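The Pringle Protocol

By the second winter I had stopped reading the abstracts and went straight to the footnotes, where people put the things they hope you'll skip.

The one that got me on the tram was footnote four. "Trials in which the workspace required human correction were treated as setup and not counted." I read it standing up, wedged against a bloke with a cello, and I missed my stop.

The paper came out of the lab at Pilis. It claimed that a policy trained on clearing up kitchen things could be judged without anybody watching it. They called this the Pringle score, after the curve on the third page, which bent like a chip. You gave a model the last picture of each run, it said how tidy the table looked, and out came a number between nought and one. No stopwatch, no grad student with a clipboard. They had 2,379 runs of it. My own lot, down at Hillo, had 30, and every one had been sat through by a person with a sore back.

I'd been asked to visit and say whether we should switch over. My supervisor wanted me to say yes. She didn't put it like that. She said the travel money had to be used by the end of May and that she had a good feeling.

So I went. The postdoc who met me wore a jumper with the elbows gone and was proud of his kettle. He made me a tea and walked me through the method on a whiteboard that hadn't been cleaned properly in years, so that the arrows went through somebody's old shopping list. Milk, batteries, Pringle.

"What does it give a half-finished one?" I asked.

"Depends on the half."

"Say the bowls are stacked and the cups aren't."

"High," he said. "Bowls are big. Cups are small."

"And if they were stacked before it started?"

He looked at the whiteboard for a while. Then he said the starting positions were randomized, and I asked who by, and he said by whoever was on shift. I asked what whoever was on shift did with the bowls when they were in a hurry to get home. He drank some of his tea.

I want to be fair to him. He wasn't hiding anything. He had inherited the score from a student who had left for a job at Troltby, a company that made shelving and wanted arms to pack it, and the student had inherited the idea from a talk. By the time it reached him it was just the way things were done, like which drawer the forks go in. He'd checked it once against people's judgments, he told me, on 500 final pictures, and the agreement was very good.

"Were they told what counted as done?"

"They were told to rate the tidiness."

"Same as the model."

"Same as the model," he said, and I watched him hear it.

What they had shown was that people and the model had the same taste in tables. I have no quarrel with that as a finding. My mum and I have the same taste in tables. It says nothing at all about whether an arm picked up a cup.

I asked for the first pictures as well as the last. They hadn't kept them. Storage was dear back then, he said, and the score only needed the end. I asked for the arm's joint logs and he found me a folder for 2 of the runs, and in one of those the arm had hardly moved. Its score was 0.81.

We sat and looked at that for a bit. Outside somebody was trying to reverse a trailer into the loading bay and making a poor job of it.

"It might have been a short task," he said.

"It might."

I don't think he believed it, and I didn't push. I'd been wrong plenty in my own work, mostly from wanting to get to the pub. But I couldn't go home and tell her yes. On the train I drafted the letter three times. The first was rude. The second was so polite that it recommended the method. The third said that a final picture can tell you how a table ended up, and that if you want credit for the robot you'll need the beginning too, and preferably the middle, and somebody willing to write down each time they reached in with their own hand.

He answered before I'd unpacked. He thanked me, said they were considering an erratum to footnote four, and asked, since I had such firm views, whether I would score one for him. He gave no start and no log, only the end of the run.

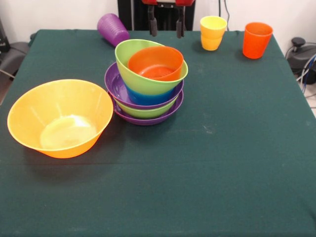 I left it until after dinner. Then I opened the form he'd attached, which had a single box for a number, and typed "what did it look like before?" and the form told me that wasn't a valid entry. I tried leaving it blank. It didn't like that either. So I rang him, and it was late, and he picked up straight away.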